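Speaker notes – keeping the dispensing cell running
Freya Staniforth, Plendeo, Nandthorpe site
May 24, 2024

Slide 1. Say hello, thank Britta Wegener for the maintenance log. I'll talk about one cell only: two arms, two hands, one machine on a white table. Questions at the end.

Slide 2. Leave these up while people settle.

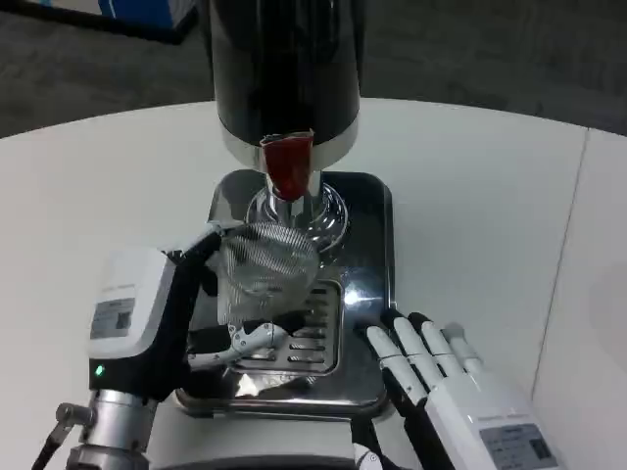
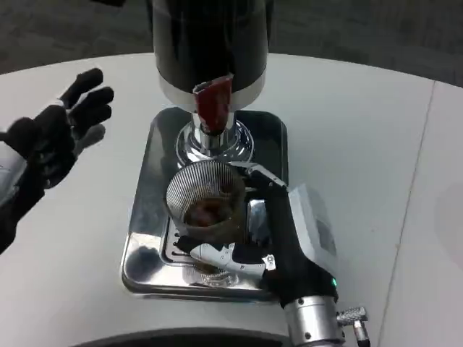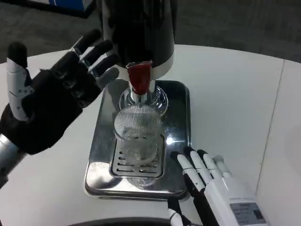

The cell at the table, both hands in view each time, seen from the robot's head.

Slide 3. Position of the machine. Everything depends on the steel tray. If it slides, the cup pose is wrong and the hand closes in the wrong place. We check the tray against a printed template before the first run. The limit is 2 mm. Past that, move the tray back. Do not edit the pose to match.

Point out the table seam in the first picture, right side. We don't use it as a reference – the panels shift when someone leans on them.

Slide 4. Cups. In the second picture the cup is ribbed and has dark grounds in it, and the fingers are around it. Grip force was set too high until November. Britta lowered it in steps and ran 100 lifts at each step. Keep the final value in the cell file, not on a sticky note.

Slide 5. Hands. Third picture: the glass stands on the grate and the left hand is open. Open hands are how we start the finger check. Move each finger through its range, listen, then look at the joints. Wipe the fingertips with a damp cloth. No solvent on the black parts.

The worst fault last year was a cable connector at the wrist. It backed out a little at a time and the hand dropped off the bus at random. We lost 7 shifts looking in the software. Now we check the connector by hand every morning.

Slide 6. Numbers. Roughly 759 cycles between finger services at present. Stockdale runs the same layout and services sooner. I'd like to compare logs with them before we change ours.

Slide 7. Spares. One spare hand on the shelf, ordered through Alitz. Recalibrate after every swap, even if the hand looks fine.

Pause for questions. If short on time, skip slide 6.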